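Lellberg is a small market town in the hills above the river Nurnex. It has 1120 inhabitants and is known mostly for its table makers, who have worked in the lower streets for a long time.

The oldest workshop, Hermans, was opened beside the mill. Tables from Lellberg have a thick top and are sold at the January fair, to which come roughly 3000 visitors. The fair was moved to Dralerero square after a flood.
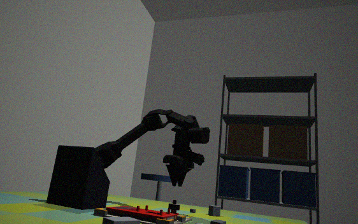

Computer rendering of a tabletop with a black robotic arm.

The town is reached by bus line 57. The railway station is closed for passengers.

8 shares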